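# The Little Table in Front of the Sofa

Every home I have ever loved has had one table that never got a proper name. Ours is a square folding thing with a marble-patterned top and black metal legs, and it has lived in front of the sofa for so long that I couldn't tell you where else it might go. I paid 50 for it at the Saturday market in Vollmont, carried it four blocks, and rested twice on the way (once, I admit, for a pastry).

It was meant to be temporary. We had just moved into the apartment on Hestel Street, all 452 square feet of it, and a real dining table was going to arrive as soon as we could agree on one. Well, we never did agree! Meanwhile the little one took on breakfast, homework, parcels, jigsaw puzzles and most of the mending.

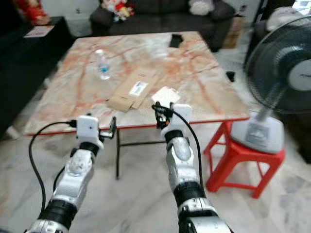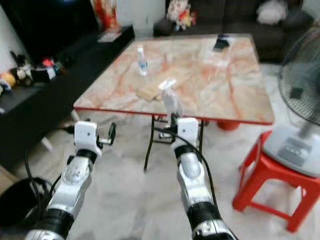 What I like best is how quickly it fills. Someone sets down a water bottle and a phone, and within the hour there's something beside them waiting to be folded, mailed or put back in a drawer. I used to fight this. I bought a tray, then a basket, and one winter I made a rule that the table had to be bare by bedtime, which lasted until the next parcel came.

These days I just wipe around things and do one good clearing on Saturday, before coffee, with a damp cloth and the radio on. Cardboard goes out to the hall, bottles go to the kitchen, and phones go back to whoever has been calling out for them. It takes ten minutes, or longer if I sit down on the sofa first, and I usually do.

The shop downstairs has a handsome oak table in the window now, a Zenier, priced at 2796. I stop to admire it with my groceries in my arms, and I have even measured for it. It would fit if we gave up the sofa, and I'm not ready to have that conversation at home.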